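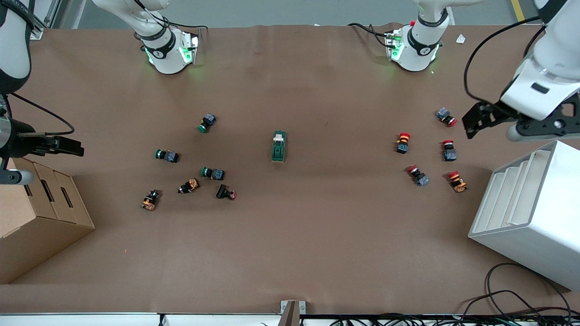 Pedido 2168 - Impressora de etiquetas salta uma etiqueta depois de cada pausa
Estado: resolvido, em observação
Aberto por: Jordan Lockwood, armazém de Clevham
Equipamento: impressora térmica Beltau, ligada por rede

Descrição inicial

Bom dia. Escrevo em português porque a equipa de suporte está em Plellholm e me disseram que assim é mais rápido. Peço desculpa pelos erros, não é a minha língua.

A impressora do balcão de expedição imprime bem quando trabalha sem parar. Se fica parada mais de 15 minutos, a primeira etiqueta sai em branco e a segunda sai com o texto deslocado para baixo, mais ou menos a altura de uma linha. A partir da terceira tudo está correto outra vez. Começou em maio, depois de mudarmos para os rolos novos da Michiels. Os rolos antigos eram do mesmo tamanho, segundo a caixa.

O que já fiz antes de abrir o pedido:
Desliguei e liguei a impressora. Sem mudança.
Limpei a cabeça de impressão com álcool e um pano sem pelo. Sem mudança.
Troquei o cabo de rede. Sem mudança.
Imprimi a página de teste a partir do menu da própria impressora - também salta, portanto penso que o problema não vem do computador.

Resposta do suporte, 10:40

Obrigado pelo relato. Por favor, confirme duas coisas: o tipo de sensor selecionado no menu (intervalo ou marca preta) e o valor de repouso automático. Envie também a página de configuração impressa.

Jordan Lockwood, 11:25

O sensor está em "intervalo". O repouso automático está em 15 minutos, que é exatamente o tempo que eu tinha notado. A página de configuração segue em anexo. O comprimento da etiqueta aparece como 51 mm, e eu medi com a régua o mesmo valor, sem contar o espaço entre as etiquetas.

Suporte, 11:50

O espaço entre etiquetas está configurado em 2 mm. Pode medir também esse espaço no rolo Michiels?

Jordan Lockwood, 12:10

Medi em várias etiquetas do mesmo rolo. São 3 mm. Num resto de rolo antigo que ainda estava na gaveta são 2 mm. Não tinha pensado em comparar isto.

Suporte, 14:05

Então faça o seguinte, por esta ordem:
Mude o espaço para 3 mm no menu Papel.
Faça a calibração do sensor com o rolo novo já colocado. A impressora avança umas quantas etiquetas em branco, é normal.
Em Energia, mude "Ao acordar" de "Continuar" para "Procurar início".
Grave o perfil. Se não gravar, os valores voltam ao estado anterior quando se desliga.

Jordan Lockwood, 15:30

Fiz os quatro passos. Da primeira vez esqueci-me de gravar e tive de repetir tudo. Depois deixei a impressora parada durante o tempo de repouso e imprimi uma série curta: a primeira etiqueta saiu completa e no sítio certo. Repeti o ensaio com o mesmo resultado.

Fica uma pergunta. A segunda impressora, a das devoluções, ainda usa rolos antigos. Devo mudar já os valores ou espero até acabar o rolo?

Suporte, 15:45

Espere até acabar o rolo e calibre só quando colocar o novo. Deixamos o pedido em observação. Se a falha voltar, responda nesta mesma conversa e junte uma nova página de configuração.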